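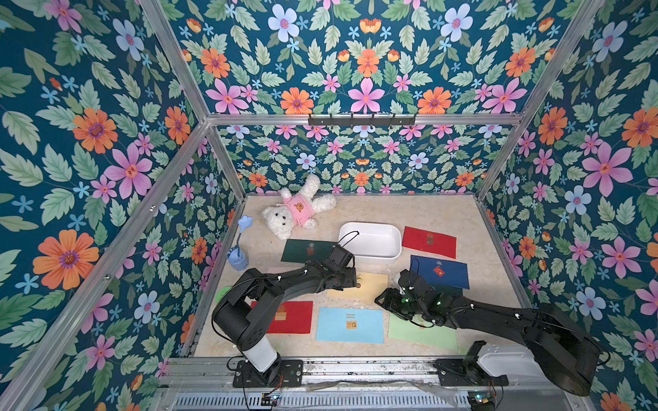
Is it all right to join if the only thing I've ever programmed is the microwave? Svend Dalsgaard wrote that to us in July, and he has kindly let us put it at the top of the page, because nearly every new member asks some version of it.

Yes, Svend, it is all right! Most of us came in knowing very little, and the people who did know something have been patient with the rest. If you can tell us when a thing looks wrong -- even if you have no idea why -- you will be useful on your first evening.

What is the Wunach Robot Club, exactly?

We are a student and neighbor club that meets in the back half of the old print shop on the Wunach campus. Our main project for the year is called Sala, and it is all about handling mail: picking up envelopes and putting them on a tray. That sounds like a small job until you try to do it with grippers. An envelope is thin, it slides when you nudge it, and it lies so flat that there is hardly an edge to take hold of. We have grown very fond of the problem.

Do the arms run by themselves?

Sometimes. We start every new task by driving the arms by hand, with one person at the controls and another calling out what they see from the side. Those practice runs are recorded, and we train from them afterward. So far we have kept 242 runs of the envelope task, and a good many more went in the bin because somebody sneezed or bumped the bench.

Why are the envelopes different colors?

So we can ask for one by name. "The navy one, please" is easier on everybody than "the third one, no, the other third one." We have red, dark green, light green, navy, pale yellow and light blue. Red comes up more than once, and we like that, since you then have to say which red you mean, and the arms have to cope with it too.

Can I bring my own envelopes?

Please do, we go through a lot of them. Paper only, no bubble mailers, and nothing with a metal clasp. Seals and stamps on the front are welcome. Please don't bring real letters you would be sad to see crumpled, because a few do get crumpled.

Who decorates the workspace?

Whoever gets there first, usually. The wallpaper with the big orange daisies was put to a vote and won easily. The teddy bear in the pink shirt and the little toy flower in the blue pot are part of the setup too, and you are welcome to suggest what joins them next. Just ask before you move anything while a set of runs is going on, as we try to keep things the same from start to finish and then change them all at once.

How many people are on a team?

Teams are four people. Two drive, one calls, and one keeps the notes, and you swap at the break. If you hate driving you may stay on notes as long as you like (we have had members who never touched the controls and were very happy).

What does it cost?

Dues are $20 a term, and that covers tape, paper, spare finger pads and the cookies. If that is hard for you this term, tell whoever is at the door and we'll sort it out without any fuss.

Are you going to the Bidura meet?

We hope so. The Bidura student meet has a paper-handling round, and we would like to send one team with Sala. We'll choose it from the people who want to go, after a practice evening where everybody gets a turn. Nusora, the repair shop across the road, has offered us the use of its van, so getting there should be the easy part.

What should I wear?

Anything comfortable. Tie back long hair, take off dangling bracelets, and keep your hands outside the enclosure whenever the arms have power. That last rule goes for everybody, including people who have been here for years.

When do you meet?

Doors open at 6:30 p.m. and we start driving at 7. Use the side entrance by the bike racks. The front door is locked after classes, and knocking on it won't do you much good, as we can't hear it from the back.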